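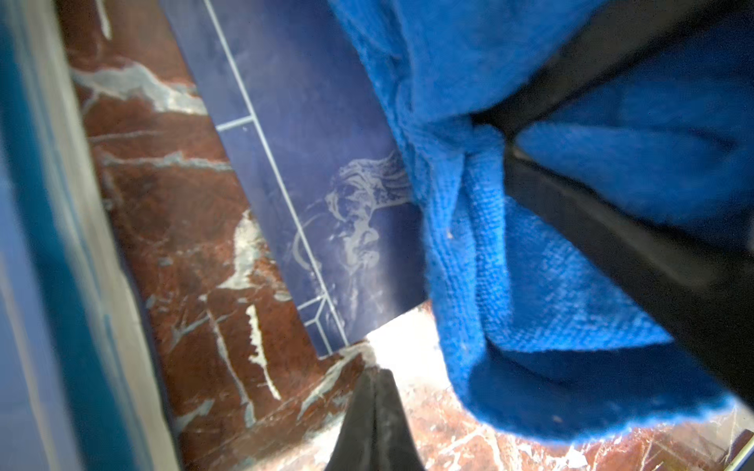
Blue microfibre towel and the Halolora's two black fingers, on a marble and tile floor

Halolora Cloth-Handling Gripper
Made by Besier. Stocked by Skeltport.
Part no. 3808

Can a machine wipe the floor yet? We get asked this nearly every day, and our answer has finally moved from "no" to "sort of, and it's brilliant to watch!"

The Halolora is a two-finger gripper for anyone trying to get an arm to do ordinary chores. Rags, towels, tea towels, dishcloths, the floppy stuff that makes a grown engineer want to lie down. A mug is the same shape every time you reach for it. A towel never is, and a towel on the floor is worse again, with every fold hiding another one underneath.

What we love about this one is the fingers. They're long and slim, so they can get down into a bunched-up cloth and take a proper pinch of it. The wrist camera sits close in and looks straight along them, which makes it much easier to work out why a grab went wrong (and you will have grabs that go wrong).

How it goes at real jobs, from our own bench and hallway:

Picking a towel up off a hard floor: good. This is its best trick.
Wiping a dried soap smear off tile: fair. It gets the middle and tends to miss the edges.
Wiping across grout lines: fair, slower than on flat stone.
Wringing out: no. You'll need a second arm and plenty of patience.
Folding: not yet, unless you're generous about what counts as folded.

Shiny floors deserve a mention. Polished stone throws glare back at the camera, and Boris Murín in our workshop has had the best results with the overhead lights dimmed and a dark or brightly coloured cloth.

Specs
Supply: 24 V
Weight with camera: 900 g
Finger colour: matte black
Mount: standard wrist plate, or the Kratochvíl adaptor (sold separately)
Warranty: 48 months

In the box
Gripper, wrist camera, cable, spare finger pads, hex key, printed set-up guide.

Availability
In stock now. The soft-tip fingers are due in December, and we'll add them to this page once we've had a good play with them.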